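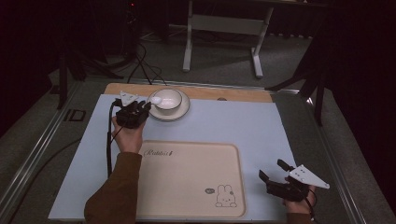 Tray people wanted: call for participants, Urkus small tableware sessions

Flirgate, upstairs workroom
Replies by 2025-07-27 please, earlier is better, three places still open

Quick version for anyone in a hurry (we are too)

Come and set a tray. Then clear it. Then set it again with different dishes. Two sessions, two hours each, $44 per session, paid whether or not you finish everything on the sheet. No experience needed. Hands that have washed a few dishes, that's plenty.

Longer version

Urkus is a small tableware line, bowls and saucers and spoons and little trays for one person's breakfast or snack. We're a couple of rounds in now and the pieces look good on a shelf, but a shelf tells you nothing. We want to know how they go together when somebody is laying them out. Does the saucer get put down first, or does the bowl go onto it in the air and the two travel together? Where does the spoon go when there is no obvious place for it? Do people use the whole tray or crowd everything up in one corner? Those kinds of questions. Small ones, but they decide the next batch.

So we need people to do the ordinary thing, over and over, at their own speed, while one of us takes notes.

What you'd be doing

Setting. Bowl, saucer, spoon, tray. Sometimes a cup as well. You get a card that says who the tray is for ("child, cereal", "grown-up, soup, eats slow", that sort of thing) and you lay it out how you would at home. No right answer. Really. Jyoti had a long talk with the last group about this because everybody kept asking.

Clearing. Everything off the tray and back to where it lives. Stacking is up to you, bowl on saucer or bowl in bowl, whatever you'd do.

Swapping. Same card, different dish. The plain white bowl goes out and a deeper one comes in, or the tray changes for one with a higher rim. Mostly we are looking at rims here. A rim that's nice to look at can be a pain to get a spoon over.

Moving things along. Tray from one side of the table to the other with dishes on it. A little water in the bowl for some of these, never anything hot.

Talking, if you feel like it. Some people chat the whole way through and some don't say a word, both fine. There's a short form at the end of each session, half a page. Spelling does not matter (see this notice).

What you would not be doing

No cooking. No eating either, sorry, there is a coffee place downstairs. No dishwashing beyond a rinse at the end, and only if you want to. No selling, no mailing list, nobody is going to try and get you to buy a bowl.

Who we're after

Adults, any age. We'd like more of the following than we have got so far:

People who set meals out for somebody else on a regular basis. Parents, grandparents, home aides, anybody who has done hospital trays or school lunches or room service.
Left-handed people. We've had hardly any.
People who find small spoons and thin rims awkward, sore joints, stiff fingers, a weak grip on one side. You can stop whenever you like and the pay is the same.
People who do not care about tableware at all. Very useful. We care too much.

You should be OK working at a table for a stretch, sitting or standing. If you'd like a different chair or need the breaks to fall at certain times just put it in your email and Harsh will sort it.

Not for you this time if you came to the June sessions, sorry, we need fresh hands. You're on the list for the fall round and Rūta will write to you.

The pieces

For people who asked. This round is mostly the white bowls, the saucers that go under them and the children's trays. The bowls come plain or with a thin line at the rim, and the line matters more than you would think, some people use it to judge how full is full. Spoons are short. There's one shape of spoon that keeps sliding around and we would like to find out if it is the spoon or the saucer. Pramila says saucer. Harsh says spoon. Your two hours may settle it.

Trays are the part we're least sure of. Rounded corners are set, the raised edge is set, the size isn't. Too small and the saucer sits on the edge and tips, too big and a four year old can't carry it. Printed drawings on the children's ones are staying, please don't write on the form that they should go, we've heard it, we like them.

If you drop something, you drop something. It happens every session. There's a box of spares.

Where

Flirgate, the upstairs workroom, door on the side street next to the bike rack. Elevator at the back of the lobby, ask at the desk and they'll let you through. Parking behind the building is free in the evening, daytime it fills up fast so give yourself a few extra minutes or come by bus. Coats and bags go on the hooks in the hallway.

When

Morning, afternoon and early evening slots. Tell us which suits and we will do our best. Your second session should be a few days after the first, not the same day, we'd like you to have forgotten a bit. Once you've confirmed you'll get a message with your times and the name of whoever is meeting you at the desk.

Please be on time if you can. The sessions run back to back and if one starts late the whole afternoon slides. If you can't make it, text, no hard feelings, we keep a short waiting list.

Wear

Anything comfortable. Sleeves that push up are good, long floppy cuffs end up in the bowl. Rings and watches are OK, but bulky bracelets catch on the rims so you might want to leave those at home.

Pay and paperwork

$44 at the end of each session, card or transfer, your choice. Bring an ID the first time. There's a consent form, two pages, we'll email it over beforehand so you can read it in peace and not standing up in a hallway. It says what we write down, how long we keep it and how to ask us to throw it out. If anything in there bothers you ask Gemma before you sign. She wrote it, she knows where everything is.

Travel costs: we can cover bus fare, keep the ticket or a screenshot. Not parking fines. (Somebody tried.)

Also open: session helper, part time

Separate thing but putting it here becuase the same people might be interested. We need one more pair of hands in the workroom while the sessions are running.

The job: put the table back to the starting layout between cards, get the right dishes out of the cupboard, check pieces for chips, rinse and dry at the end of the day, put it all away so the next person can find it. Make a note when something's missing. Make coffee if you're making one anyway.

You'd suit it if you're tidy in a way that annoys your family. Careful with china. Friendly at the door, quiet once somebody has started. Able to lift a crate of bowls, they're heavier than they look. Shifts are half days and we can be flexible around school pickup. Pay is hourly, Gemma will send the rate and the hours with the full description, just ask for it.

No resume needed for this one. A few lines about you and any job where you had to look after stuff that breaks.

How to sign up

Email the Urkus desk at Coleck, subject line TRAY for the sessions or HELPER for the job. Put in:

your name and a phone number we can text
which times of day are good and which are hopeless
left or right handed
if you set out meals for other people, who and how often, one line is enough
anything we should know about hands, back, chair, breaks

Harsh Mishra reads the TRAY mail, Gemma Haworth does HELPER. You should hear back inside a couple of days. If you don't, check your junk folder, then write again, we won't mind.

Questions about the dishes themselves go to Pramila Pandey, and she will answer at length. Questions about access or the building, Rūta Rimkutė. Jyoti Saxena is running most of the sessions so she's hard to reach in the daytime, try one of the others first.

Pass this on if you know someone who'd like it, espescially lefties. Paper copies are on the board at Upadhyay by the register, take one, there's more under the counter.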